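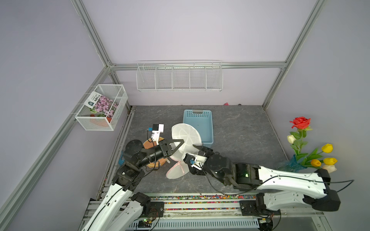
Teaching two arms to tidy the laundry (Wastano bench, spring block)

Posted October 12, 2023

Okay, a few of you have been asking what I do all day, and since my answer at barbecues is usually "I fold things badly through a pair of robots", I figured I'd put up a little gallery. Only a little one, I'm afraid. I take a lot of notes at work and not many pictures, so you get plenty of me nattering on in between.

The project is called Lougher and it's been going since May. The idea is simple enough to say. I drive the two white arms remotely with a pair of hand controllers, everything I do gets recorded, and later on the recordings are used to teach the arms to have a go without me. Each go at a task is an episode. If I fumble it, I mark it as a fumble and start again, and let me tell you there was a lot of starting again in the first week!

The current task is mesh bags and a blue basket. You know the zip-up sort you put your delicates in? Brilliant for socks, absolute menace for a gripper. They've got a springy edge that wants to be somewhere else, and the fabric has so little weight to it that you can't tell from the controllers whether you're holding it or only think you are. I've been doing it in sets of 20, with a cuppa after each set, and by the second cuppa my wrists are usually having words with me.

A few things I've picked up along the way:

Go for the edge. Pinching the middle of a flat bag just pushes it around the floor. If you come in with the jaws either side of the rim you've got something to hold on to.

Let one arm lead. I'm right-handed, so my instinct was to grab with the right and leave the left hanging about like a spare relative at a wedding. Su-bin Geum, who wrote our task sheet and has way more hours on the controllers than I do, got me to swap for a whole afternoon. I hated it and now I do it all the time.

Slow is fine, stopping is less fine. If I freeze for ages while I think, that pause goes into the recording too, and then we're teaching the arms to stand there and ponder. So I plan the whole move first, have a breath, then go.

Watch the wrist cameras as well as the big view. Each arm has a little camera up on the wrist, and when the fingers are hiding what you're after, that feed is the one that saves you. I've got mine on a second monitor at Skusodby height (in-joke, sorry – Skusodby is the very tall desk we inherited, and yes, we named it).

People always ask about the flowers. The vase of tulips with the red rose lives along the right-hand side and it isn't part of this task, so my job is to leave it be. The same goes for the wire shelf at the back and the seed packet in its mesh basket on the left wall. I've grown quite fond of the lot of them, and the lavender walls are a lovely colour to stare at for a morning. My favourite bit is still the strip of coloured bits and pieces along the front, between the arms. It cheers me up no end.

My best run so far was 16 clean ones in a set, which I was pretty chuffed with until Su-bin did all 20 while telling me about her holiday. I've asked for a rematch. She's asked for a coffee. 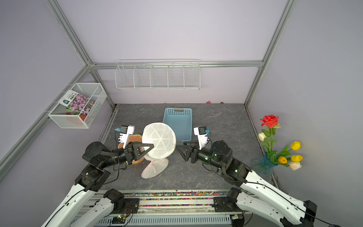

Left gripper on the rim, right gripper free near the blue basket. The smaller bag with the pink trim is on the floor in front.

I like that one because you can see how flat and round the big bag goes when you've got it by the edge. With the free arm, I try to keep it close by but out of the way, fingers turned in, so there isn't a big swing across the floor when I want it. My early recordings have the spare arm parked miles off and it's painful watching it trundle over.

If you ever get a chance to try driving a pair of these, say yes! It feels like doing the dishes in oven mitts for the first 5 minutes, and then your brain sort of shuffles over and makes room for the extra hands. Mum had a turn when she visited and was better at it than me on day one, so there's that.

Next up is Dronach, the follow-on project, with tea towels on the list. I've been practising at home with kitchen tongs, and I'll put up some more pictures once we've got the new task sheet sorted.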